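Project diary, December 2021

The accessories bench at Hullard was given over to the phone cases returned under the Stelta exchange. The delivery note from Brandes lists 335 cases, packed in cartons of 36 – the last carton short. Work began on the green ones, each laid on the white table to be looked over before sorting.
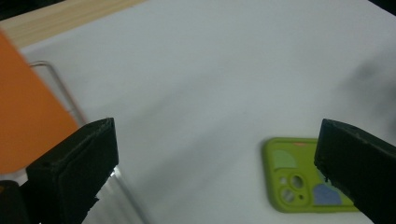
The reply from Ploltach reached us before noon: cases with a worn rim should be set aside for credit, and the rest could go back to stock without new sleeves. The sorting sheet was amended accordingly. Eight cases await a second opinion. The bench is reserved until 4 tomorrow.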